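# Can it clear the counter yet?

Every winter my sister-in-law asks me, usually over the dishes, when she can finally hand the kitchen over to a machine. I've been giving her the same vague answer for years, and this January I decided she deserved a better one. So I spent a good part of the month with the people at Radthorpe, who work on exactly this sort of chore, and came home with more notes than I know what to do with and a new respect for anyone who has ever wiped down a counter without thinking about it.

Soledad Alcantara let me sit in for as long as I liked, and Simão Simões answered every question I had, including the ones I asked twice. They were both very patient with me. I had come in expecting to talk about cooking, and what we talked about, for most of the first morning, was picking things up and putting them down again.

That sounds like nothing, doesn't it? You and I do it all day long. But think about what's in your hand over the course of one breakfast – a slice of bread, a mug, a wet spoon, a plastic bag that changes shape every time you touch it. Each one wants a different grip and a different amount of squeeze, and you learned all of that before you could tie your shoes. 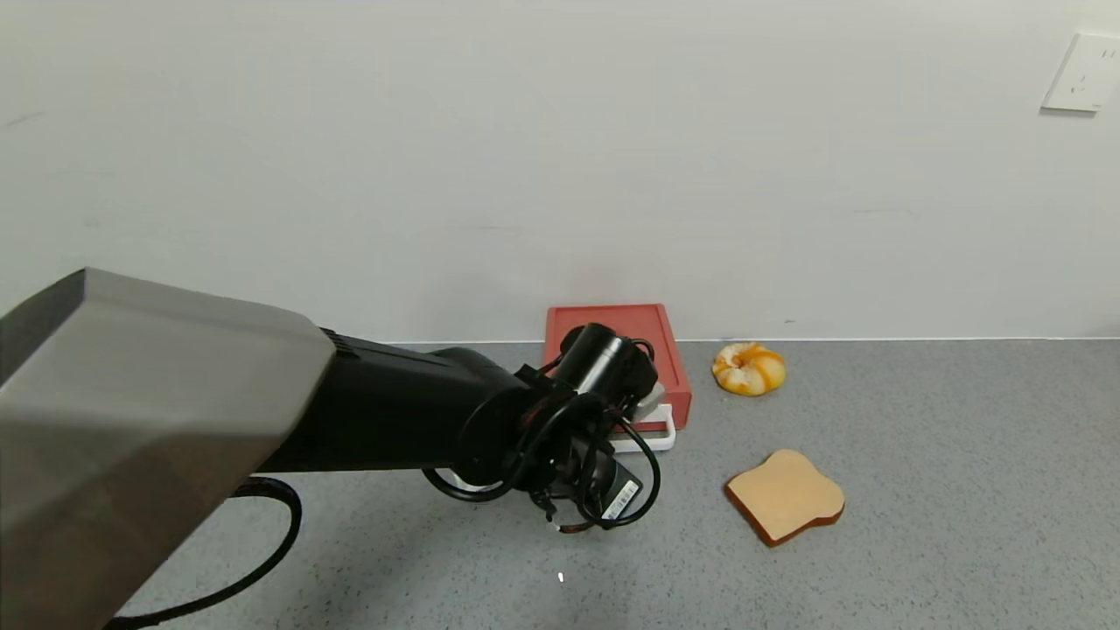
Play food is a kind way to begin, Simão told me, and I can see why. A toy donut stays the same shape however hard you pinch it, and it has a nice fat edge to get hold of. Toy bread is harder because it lies so flat, and a pair of fingers coming straight down has very little to close on. A real slice would be flat and soft as well, and would leave crumbs behind, and the crumbs are a whole separate chore that I was told (with a laugh) to come back and ask about another year.

I did ask for numbers, as my sister-in-law would have wanted. On the best run Soledad had in her notebook, 90 tries out of 100 ended with the piece where it belonged. Then they moved on to a mixed set of items, with some lying against each other, and the count dropped to 39. She showed me both pages with equal cheer. I liked that very much, having sat through plenty of demonstrations where only the first page came out of the drawer.

Fitzgerald Strickland, who ran a bakery in Larnosgate for most of his working life, had his own view when I told him about all this. He never minded slow help, he said, so long as he could turn his back on it. By that measure I don't think we're there. A machine that puts away nine things and drops the tenth still needs a person in the room, and that person could have cleared the table by now and sat down with a cup of coffee.

Still, I went in a doubter and came out something softer than that. For one sort of job, with the same few objects in a place that doesn't change much, I'd believe it fairly soon. Packing lunch trays, maybe, or sorting returns at the back of a shop. For a family kitchen at six in the evening, with homework on the table and the cat underfoot, I'd keep the dish towel handy.

My thanks to Loretta Mercado, who read my notes and fixed my spelling. I'm hoping to visit again once they get to cups with handles!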